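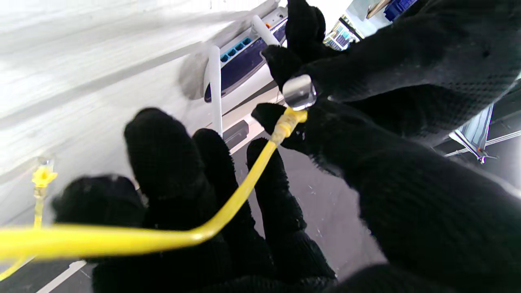
Guthrie is looking for an **Equipment Planning Officer** for our robot test hall in Stoston. The post is part-time, 23 hours per week, for 2 years.

Our robots with two hands learn to do cabling work: taking a network plug, bringing it to a router, laying the cable. Until now we have bought gloves, cables and spare fingers when somebody asked for them. From February we want one budget and one person who looks after it.

## Your tasks

- You make the yearly purchase plan together with Effie Cairns (hall) and Callum Geddes (accounts).
- You ask for offers from suppliers and compare them, also on delivery time and repair conditions.
- You keep the list of wearing parts. The hands work in black knitted gloves, and the fabric becomes fuzzy with use, so we must know how many pairs to order per quarter and at what price.

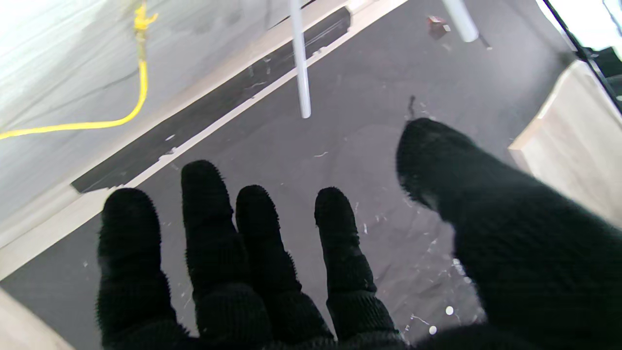 - You prepare the decision whether we buy or lease the next pair of arms for our second site in Ramunberg.
- You check invoices. Orders above £630 need a second signature from Elspeth Chisholm.

## What we expect

You have worked in purchasing or in a workshop office, and you can explain a cost table to engineers who do not like tables. Knowledge of robots is welcome but we can teach it. We use the order system Usetti; a short training is given.

## How to apply

Please send a CV and one page about a purchase you have planned to Kirstin Rutherford, reference 2151. Questions about the technical side are answered by Živko Gashi, by telephone on Monday from 2 p.m. Travel costs for the interview are paid by us.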